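The Moth Road
A Clestthorpe Mystery, Book 5
Paperback, large print and e-book

I get asked for a one-line version of this book at every signing, and I'm terrible at it, so you're getting the long version. The Moth Road is the fifth Clestthorpe mystery and the first one I've written that begins with somebody coming home instead of somebody turning up dead. (Don't worry. Somebody turns up dead. Chapter nine, if you like to plan your evening.)

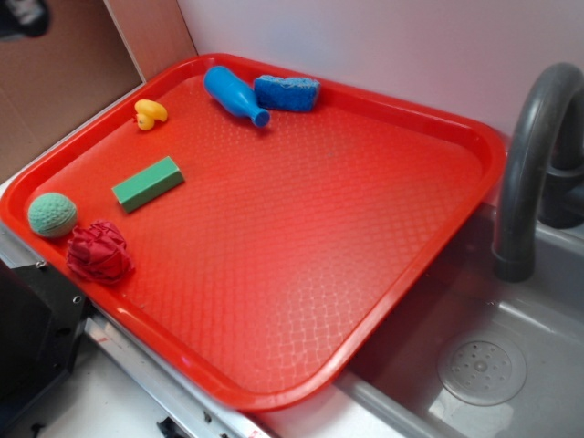 Cleslow Readers' Club — Fiction Shelf

So, the story. Hester Vane left Clestthorpe at nineteen with a suitcase and a stolen hymnbook, and she swore she'd never set foot on the Moth Road again. Now her aunt has left her the old toll house at the end of it, along with a drawer full of letters that were never mailed. Every one of them is addressed to the same man. His name was Kubíček, he tuned pianos for half the county, and as far as the town is concerned he took the early train one morning and didn't look back. Hester would be happy to believe that too — except the last letter is dated after her aunt supposedly forgot him, and it ends in the middle of a sentence.

Then there's the constable. I know, I know, there's always a constable! But Will Tarrant isn't the one from the earlier books. He's quieter, he has a bad knee and a very good memory, and he was the boy who waited at the station the night Hester left. He'd like her to stop asking questions. He'd also like her to stay. I had more fun writing those two arguing in a kitchen than I've had with anything in years, and a good third of it got cut when my editor pointed out that the murder had been sitting there for forty pages with no one looking at it.

Do you have to read the others first? No. You'll meet some people from The Salt Ledger and Widow's Lantern, and if you've read those you'll catch a few things in the chapel scene, but I wrote this one so a new reader could walk in cold. If you do want to go in order, the shelf number on the spine tells you where you are.

How scary is it? Mild to medium. There's one chapter in an icehouse that my sister read with the hall light on. The romance is slow and mostly stays on the porch. The dog is fine. I put that in because it's the first thing people write to me about, and I'm the same way myself, I check before I'll even start a movie.

The club edition is the one I'd push on you if I were standing next to you at the table. It has the regular text plus a fold-out map of the Moth Road and a short story, "The Tuner," that you can't get anywhere else. The story takes place in July, the summer before the letters start, and it's told by Kubíček himself. Read it after the novel, please! It gives away the business with the bell rope on its second page. The map was printed on the club's Riso, in two inks, and the blue drifts a little from copy to copy, so the river is never in quite the same place twice. I love that. If you're the kind of person who needs a river to stay put, order the standard paperback.
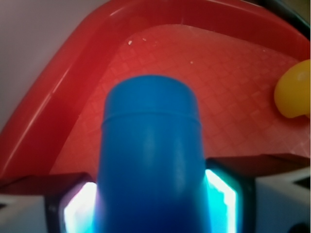

Blue cylinder held between two gripper fingers.

What you get, by edition:

Standard paperback: the novel, plus discussion questions at the back.
Large print: same text, bigger type, heavier book. It's a two-hander in bed.
E-book: the novel and the discussion questions. No map, sorry, it looked awful on a small screen.
Club edition: the novel, the map, "The Tuner," and a signed bookplate. 100 copies.

Item number for the club edition is 3439. Put it in the order note, or you'll get the standard one. Bookplates are signed but not personalized unless you ask, and if you ask, print the name clearly — I once signed a whole book to "Barn" and I still think about poor Barb.

Reading groups can order 5 or more of the standard paperback at the group price. I'm happy to answer questions by e-mail if your group gets stuck on the ending, and I've heard from two early readers already who are convinced Hester is lying in the last chapter. I have my own opinion and I'm keeping it.

Book six is underway. It has a ferry in it, and Tarrant's mother, and at the moment far too many cousins.

Page updated 6/27/18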